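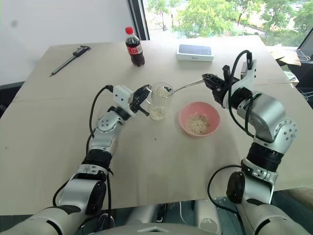
Bimanual scooping: left gripper at the mug handle, right gripper holding the spoon at the mouth of the mug.

Task 2: Scooping oats from bowl to mug
Manalastas Robotics Club, teleoperation stream
Page maintained by Amado Buenaventura. Last revised 17 October 2026.

This page covers setup and recording for the scooping task. It assumes you have finished Task 1 (single-arm pick and place) and can bring both arms to the home pose without assistance. If you have not been signed off on the e-stop procedure, do that first.

What you need

Clear mug with a handle
Round bowl, smooth rim
Long-handled metal spoon
Dry rolled oats
Calipers
Small brush and tray for spills

Use a clear mug. The head camera has to resolve the fill level through the side wall, and our September attempts with an opaque cup gave the labelling group nothing to work with. Bowl colour is not critical provided it contrasts with the oats. Pink works well on the pale tabletop.

Layout

Place the mug near the centre of the workspace with its handle toward the left arm. Place the bowl to the right of the mug and slightly nearer the robot. Leave enough clearance between the two that the spoon can come out of the bowl without touching the mug. Objects that are not part of the task go along the far side of the table. Two or three are enough. Vary them between sessions and do not let them enter the sweep of the spoon.

Spoon grip

1. Measure the spoon handle with the calipers where the fingers will close. Enter the value in the Kuvix panel under Tool Width, Right.
2. Send the right arm to the handover pose.
3. Present the spoon with the bowl end pointing left and the concave side up. Keep your fingers on the bowl end.
4. Close the gripper at the lowest force setting, then step up until the spoon no longer rotates under a light push.
5. Step away from the table before enabling motion.

If the spoon rolls during a scoop, re-seat it. Raising the force setting further marks the handle and does not fix a poor contact angle.

Recording an episode

1. Home both arms. Confirm that the Govano logger shows a live feed from the head camera and both sets of joint encoders.
2. Start the episode.
3. Bring the left gripper to the mug handle and steady it. The mug stays on the table throughout.
4. Lower the spoon into the bowl at a shallow angle and draw it through the oats. A steep entry pushes the bowl away.
5. Lift straight up, level the spoon, and pause briefly.
6. Move across to the mouth of the mug. Keep the elbow high so the arm cable does not drag on the bowl.
7. Rotate the wrist to tip the spoon. Wait for the oats to fall before retracting.
8. Repeat until the task prompt is satisfied, return both arms to home, and stop the episode.

Each episode should run to 22 seconds or less per scoop. Longer pauses are trimmed automatically, but they make the joint traces harder to align.

Spills

A few stray flakes are acceptable — keep the episode and tag it "spill_minor". If the mug or bowl tips, stop, tag the episode "fail" and reset. Do not delete failed episodes. Brush the table between takes with motion disabled.

Known problems

Left gripper slips off the handle: approach from slightly lower and check that the fingertip pads are clean.
Oats pile up on one side of the bowl: level them by hand every few episodes, or the operator starts scooping from a single spot.
Wrist jitter at the mug: reduce the Cakadis controller gain one step. Do not change the filter settings.

Target

The stream needs 400 usable episodes for this task. We have 17 from the first session — mostly good, with weak variation in mug position. Shift the mug a little after every reset and note the layout in the session log.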